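Workshop tips: looking after a bin-picking arm without buying half the catalogue

Filed under: Machines, Upkeep
Last changed 4/29/25

I have been handed a lot of advice about bin picking over the years, most of it by people with something to sell. The tips below are what was left after Zewditu Beyene and I went through our own notebook at Ambaye and crossed out everything we couldn't remember ever doing any good. They are for one arm lifting short bars out of one metal bin. If you have a line of twelve with a fence round it, go and read something else.

Clamp the bin before you touch the program

A bin that creeps will have you chasing faults for a week. The arm brushes the wall, the bin shifts by the thickness of a coin, and next morning somebody is re-teaching points that were perfectly good the day before. Guvulton will sell you a locating plate for this. We had one on trial and sent it back. Spring clamps from the hardware shop hold well enough for light parts, and if you have two bins end to end you can pinch the two rims together so that each steadies the other.

Clamps do lose their grip. Squeeze each one by hand when you start up, and if it feels softer than its neighbour, put it in the drawer for glue jobs and fit another. Check the tips too. Once the soft covers have gone shiny they slide on a smooth rim.

I would not trust spring clamps with heavy castings. Oluf Holst says he does and has had no trouble. Oluf says that about most things.

Tape the table

Tape costs next to nothing and I have yet to see the clever alternative beat it. Put a corner mark down where anything loose has to go back to. Use a colour that stands out from the bench, press it down with a spoon, and cut the ends square so you know which edge you meant. The edge you meant is the inside one. Write that in the notebook, or two people will each use a different side of the tape and both be sure of themselves.

Change it when it curls. Clean off the old glue first with a rag and a drop of white spirit, and let the spot dry.

Don't polish the bin

We were told, by a man from Serura with a very nice folder, that scuffed metal confuses cameras and that every bin ought to be repainted each March. We repainted one. The fresh paint gave a glare under the lamp that the old scuffed floor never had, and we missed more picks in the fortnight after than in the fortnight before. Perhaps a matt paint would have done better, but he hadn't brought a matt paint.

Leave wear alone unless there is a burr or a flake coming loose. Burrs you file. Flakes you scrape off and sweep out, and the sweepings go in the waste, because grit finds its way into finger joints. A soft brush is better than an air line, which only moves the dirt into the gripper.

Keep the cables and hose slack, but not that slack

Most of our stoppages have been here, and none of the sales talk ever mentions it. The bundle has to be long enough for the arm's furthest reach and short enough not to drag across the rim. Move the arm by hand control, slowly, to the deepest corner of the bin, then to the highest point of its travel, and watch the loop the whole way. Then turn the wrist as far as the job asks for, both directions.

Tie hose and cables together so they travel as one. Leave the ties loose enough to slide a fingernail under. A tie pulled tight with pliers will mark a soft hose, and you'll be hunting a hiss by summer. Feel along the hose with the air off, paying attention to the places where it bends over the arm.

Snip the tails off your ties. A sharp tail at the back of the wrist has had more of my skin than any other part of this machine.

Try it with a handful before you try it full

The temptation is to tip in the whole box and see. You learn very little from that except that it doesn't work. Put in a few bars, lying at different angles, with at least one close against a wall. The ones out on the open floor are easy and prove nothing much. The one by the wall will show you whether the gripper has room for its own body, and that is a separate matter from whether it can reach.

Run at a crawl with the pendant within reach. When it misses, stop and look before you move anything. I know the urge to nudge the bar over a bit, and I have given in to it, and then I've had no idea what went wrong.

Two or three colours of bar are handy if you have them, for the plain reason that you can write "red one, by the gripper" in the notebook and know next week which you meant.

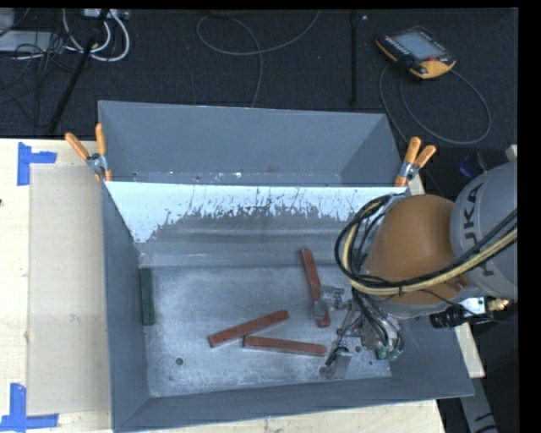
Count cycles if you like, but look at the fingers

The Vusa booklet wants the gripper stripped at 750 cycles and again at 1000. Where those numbers come from I couldn't tell you. Ours was worn at 475 one winter, when the bars had rough ends, and as good as new well past 1000 the next year with a smoother batch. So we look at it. Wipe the contact face with a dry cloth, hold a torch low across it and see whether the light catches a groove. Wiggle each joint. A bit of play in a rod is tolerable, play that clicks is not.

Shut the power off and let the air out before any of this. I'm sceptical about a good deal of what is printed in manuals, though never about that part.

Put the pendant somewhere you can find it

A hook is best. Failing that, choose one spot on the floor or a shelf and stick to it, with the screen facing up and the lead clear of where you walk. Don't balance it on the rim of a bin. Make sure the lead isn't caught under a clamp handle, where it gets nipped each time the clamp is opened.

Things we stopped buying

Special wipes. A cotton cloth does it.

Labelled cable sleeves. The labels came off within a month and stuck to the bars.

The yearly "health check" from Serura. We paid for 50 minutes and got a printout telling us the arm was switched on.

Grease in small tubes. It is the same grease as in the big tin if the grade on the side matches, but do check the grade, and check it against the maker's sheet for your own arm and not a neighbour's.

Zewditu wants it added that she still rates the Guvulton plate for anyone who swaps bins several times a day. We swap ours twice a year.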